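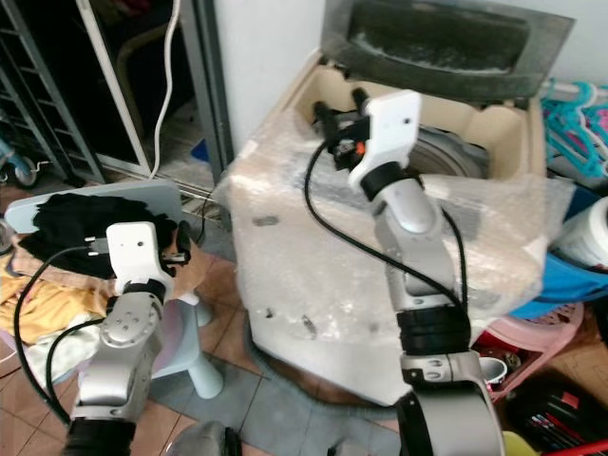 Figure 7.1. Two robot arms, one with its gripper near the edge of a black cloth on a small plastic stool, the other reaching into a large package.

Chapter 7
Bidding for Employers: Cities, Firms, and the Price of a Ribbon Cutting

Every few years the town of Dendstead gets a letter from a company it has never heard of. The letter says the company is thinking of opening a warehouse, that several places are being considered, and that it would love to learn more about what Dendstead has to offer. The town council reads this as a love letter. It is closer to a request for a price quote.

This chapter is about what happens next. Chapter 6 looked at why firms put their buildings where they do: land, roads, wages, and how far the customers live from the loading dock. We treated the local government as scenery. Now we let it speak, and, more to the point, we let it spend.

Take the case we will use throughout the chapter. Kuster, a seller of kitchen goods, wants a distribution center that will employ 1,000 people. It has narrowed the search to two places, Dendstead and Nemton, which sit 40 miles apart on the same highway. Their workers are about equally skilled, their land costs nearly the same, and their mayors dislike each other. Suppose Kuster would earn slightly more in Dendstead, where the highway exit is better. With no government in the picture, it builds in Dendstead and we can all go home.

But Nemton offers a ten-year break on property taxes. Dendstead, which was going to win anyway, does not know that it was going to win anyway. Only Kuster knows, and Kuster has been advised to keep a straight face. So Dendstead matches the offer and adds a new access road. Kuster builds in Dendstead. The building is exactly where it would have been, and the town is out a road and ten years of taxes.

Economists call this a problem of private information. Severin Holzer, who spent much of his career negotiating for the other side of the table, preferred to call it "a nice lunch." His point was that a firm rarely has to lie in these talks. It only has to leave a map of the rival town where someone might see it.

It would be easy to stop there and declare all such deals foolish. Some are not. A large employer can bring in suppliers, fill empty storefronts, and train workers who later take their skills to other firms. If those gains are real and the company would have gone elsewhere, a town can pay for them and still come out ahead. The trouble lies in the two "ifs," neither of which appears on the oversized check.

Then there is the question of what a job is. The announcement in our example promises 1,000 of them. Are they full-time? Do they last through January? How many go to people who already live in Dendstead, and how many to people who left the hardware store to take them? Arsalan Qureshi's study of the Tikport freight park, which we take up in Section 7.4, found that 63 of every 100 people hired had quit another job in the same county to come. The ribbon was cut all the same.

We proceed as follows. Section 7.1 sets up the bidding game between two towns. Section 7.2 adds more towns, which makes things worse. Section 7.3 asks what happens when the firm can leave again after the tax break ends, and what a contract can do about it. Section 7.4 turns to the evidence, and Section 7.5 to agreements among towns not to bid at all — a fine idea that tends to hold until the first letter arrives.

Key terms: tax abatement, private information, winner's curse, spillover, clawback

7.1 Two Towns and One Warehouse

Let V be the value of the warehouse to a town, counting wages, spillovers, and future taxes, and let S be the subsidy it offers. A town gains from winning whenever V is larger than S. Assume for now that both towns know V. Readers who have attended a council meeting may find this the boldest assumption in the book, and we drop it in Section 7.2.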